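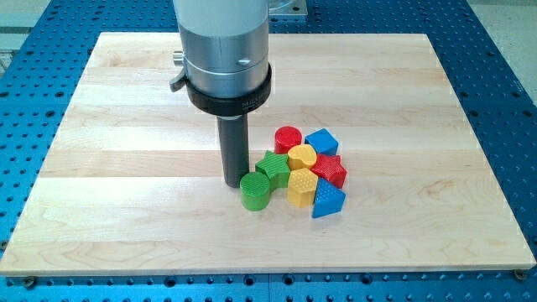 The arm beside the toy blocks on its wooden board, Sollano open day.

How to watch a robot demo without being sold one

I went to the Sollano open day in July and came home with two brochures and a lot of doubts. If you're off to the one at Grarness, try this.

1. Get there before the talk starts. Look at how the blocks are set out, then look again after the run. Were they put back in the same spots by hand?

2. Ask for a change. Turn the star, or slide the heart to the far side of the board. A short "we'd need to set that up again" tells you plenty.

3. Watch two full runs, with your own stopwatch. The speed on the leaflet may not be the speed in the room.

4. When someone says 100 per cent, ask how many tries, and who picked the blocks.

5. Ask what happens after a miss. At Sollano I was told it "recovers". I asked to see that and got a coffee.

Write the answers down on the spot, including the ones you didn't get.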